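About us

Zonen is a laundry and folding service for sports clubs, schools and small guest houses. We started with one washing machine and 13 customers, and we now look after kit and linen for 66 clubs and businesses. The folding is still done at one end of our unit on the Gokora estate.

Most of what comes in is sportswear. Light colours are washed separately from dark ones, and anything with coloured trim goes in on a cool cycle. Zips are closed before washing. Printed lettering is turned to the inside and never ironed directly.

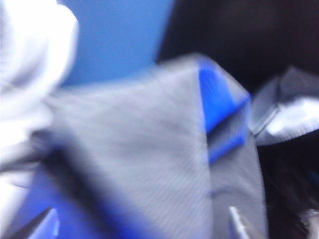
Grey with blue trim, and white marked GOLF in the one that follows.

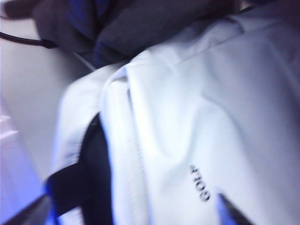
Customers tell us what matters to them. Shiferaw wrote in May that the shirts now come back sorted by size, so handing them out before a match takes a few minutes, and asked whether we could do the same with the socks. We can, if the pairs are pinned together when they reach us.

Orders are returned in labelled bags. The smallest order we take is one bag and there is no contract. Collections from Madetti Road are free for orders over £100. Please ring before bringing in curtains or duvets.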